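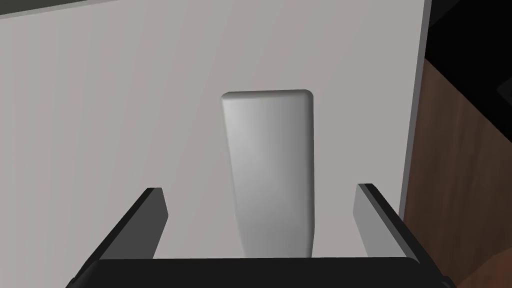 3. Primer agarre con la pinza Hekodus

¡Llega lo bueno! Antes de montar nada en el taller, prueba la pinza en el simulador Skalgate.

1. Carga la escena 13 y abre los dedos.
2. Baja la velocidad a 61 — ya habrá tiempo de correr.
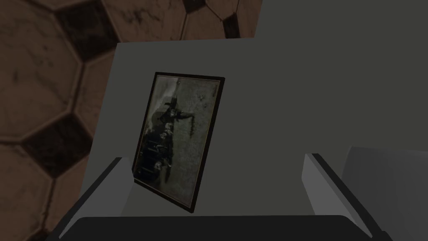

3. Centra los dedos y ciérralos poco a poco.

Precaución: si salta el aviso 742, detén el movimiento.

4. Abre, retira el brazo y gira la muñeca sin carga.

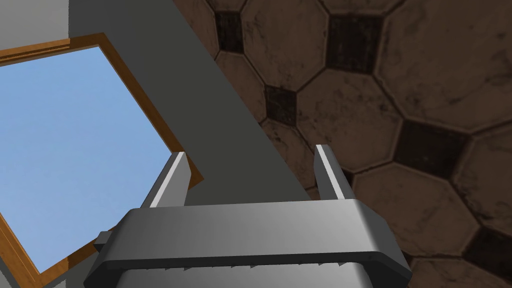
3.1 Guardar la posición

Pulsa Guardar y repite.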